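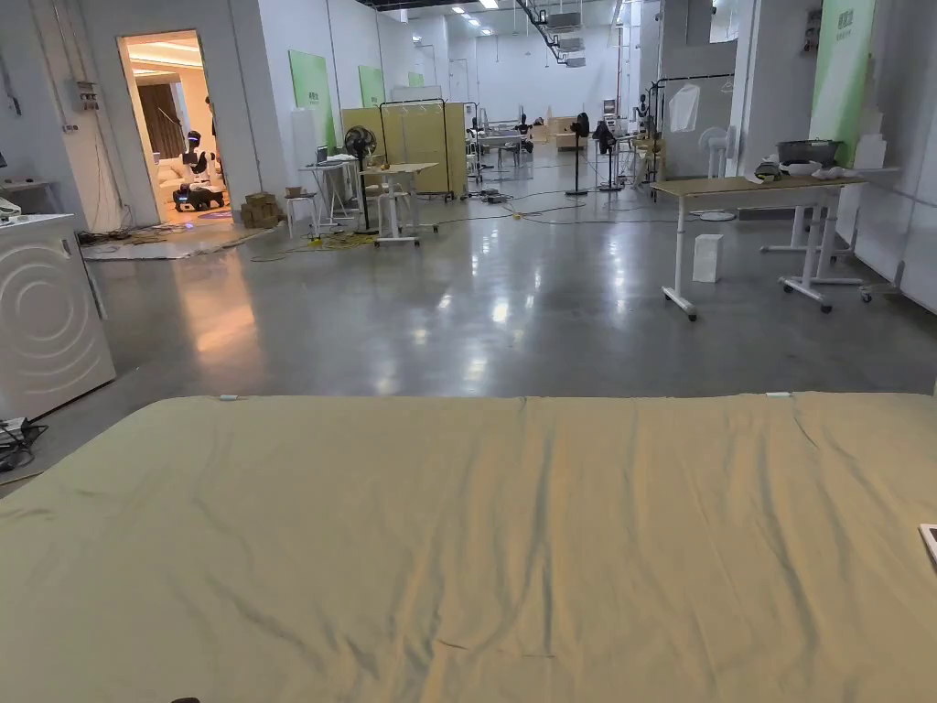

The green sheet, spread out flat before I do anything to it. Washer is behind on the left.

Folding and ironing big flat cloth: how do you all do it?

hemline_hattie
September 16, 2022

Hello everybody! I've been reading this board since June and I finally have a question of my own, so please bear with me, because I tend to go on.

We have a big khaki-green cloth that gets used as a cover, and it comes back to me all the time to be washed, flattened and folded. I do this in a long open space with a concrete floor, so room is no problem at all (I know, I know, most of you are working on the end of a bed). The cloth fills the whole surface when it's laid out, and I can get it nearly flat with my hands, but there are always these soft slanting creases left, all running toward the middle of the side where I stand. They aren't deep. You'd hardly notice them in dull light, but when the ceiling lights are on they show up, and then I can't stop looking at them.

So I have a couple of questions. How do you get those slanting creases out without dragging out an iron every single time? And once it's flat, do you fold in halves or in thirds? I've been folding in halves and the middle crease is getting to be permanent, I think.

The cloth came from Drumness, if that helps anybody. The label says a blend and nothing more useful than that.

PocketLint70
Welcome, Hattie! Nice to see a person with real space to work in, I'm green as your cloth over here.

Slanting creases that all aim at you nearly always come from your own pulling. You stand in one spot, you reach out with both hands and you sweep toward your belly, and the cloth gathers up in a fan shape. I did it for years. Try walking around to the far side and smoothing away from the middle, out to the corners, one corner at a time. It takes a minute longer and it's much kinder to the cloth.

As for folding, thirds. Thirds forever. My mother folded tablecloths in thirds and they came out of the cupboard looking better than mine do off the ironing board.

old_mangle
I'm going to disagree with Lint a little bit, in a friendly way. Thirds are lovely for a tablecloth that you only want to look nice on top, but on a really big piece you need a second pair of hands to get the thirds even, and if they aren't even you end up with a fat lump on one side that presses its own crease into everything under it. For one person working alone, halves are much easier to keep square. What you want to do is change where the first fold falls. One time go lengthwise, next time go across. The crease never gets a chance to settle in.

Also, what are the two little pale things on the far edge? They look like clips or maybe tags. If they're clips, I would be a bit suspicious of them. Anything that grips the edge in only a couple of places is going to put some tension in the cloth.

hemline_hattie
Oh, you have sharp eyes! I use clips on the far edge to keep it from sliding toward me while I smooth. It hadn't crossed my mind that they might be part of the trouble. I suppose if the edge is held in a couple of spots and I'm pulling from the opposite side, the cloth has to go somewhere, doesn't it?

Lint, I'm going to try the walking around. I do stand in one place like a fence post, you have me there.

suds_and_sorrow
Can we talk about the washer for a second? That's a front loader with rings on the front panel, and I'm going to guess it spins hard. Big cloth in a front loader likes to wind itself into a rope, and once it's a rope the creases are set before you've even opened the door. I'd drop the spin by one step and see what happens. I'd also never wash a big sheet with small things, they get swallowed up in the corners and you find them a week later.

And then take it out right away. I can't say this strongly enough. I once left a Jurkska bedspread sitting in the drum overnight and I had to wash the whole thing again from the start, with a full afternoon of steaming after that.

PocketLint70
Agree on taking it out right away, disagree on the slower spin. If it comes out heavier with water, it takes ages to dry, and a big piece hung wet will stretch along whatever it's hanging from. I'd keep the spin and give it a good hard shake instead. Hold the short side, snap it a few times like you're cross with it, and hang it while it's still damp.

suds_and_sorrow
You must have stronger shoulders than I do, Lint! I could snap a pillowcase. I couldn't snap that thing.

cotton_comma
I'm coming at this from the storage side, as I keep covers for a little theater group and we've got cloth everywhere. We stopped folding the big ones altogether. We roll them on cardboard tubes, the long kind that fabric comes on, with an old pillowcase pulled over the end to keep the dust out. No creases at all, and you can stand them up in a corner. With that much floor you could keep 3 or 4 tubes against a wall and never fold again. Hattie, I see a black rack frame way at the back by the yellow panels, is that for clothes? If you had one of those going spare, you could also hang a cloth over the bar, folded once, with a towel on the bar so you don't get a line.

old_mangle
Rolling is fine if you've got somebody to keep it straight. I tried it alone and made a cone.

cotton_comma
Ha! We have all made the cone. Start with the edge taped to the tube in a couple of spots and go slowly, a hand's width at a time. And clear everything off the cloth first (Hattie, I'm looking at the white thing on the right-hand side), or you'll roll it up inside and spend your evening hunting for it.

hemline_hattie
Guilty, I set things down on whatever is in front of me. I've always been this way.

All right, I've made myself a list. Clips off, walk around, smooth outward, and I'm going to try both spins, one each wash, so that Lint and Suds can both be partly right. I've also asked at Hyun, the fabric shop near us, whether they'll save me a tube when they finish a bolt, and the lady said to come by at the end of the week. Does anyone know if the spray starches do anything on a blend? There's a Lestis one on the shelf here that I've never opened.

suds_and_sorrow
I wouldn't starch a cover. It gets stiff and then it cracks along the folds, and you'll have a white line where the crease was. Plain water in a spray bottle and your flat hand will do nearly as much.

PocketLint70
For once Suds and I are on the same side. Water and your hand. Let us know about the tube, and put up another picture when you've got it rolled, cone or no cone!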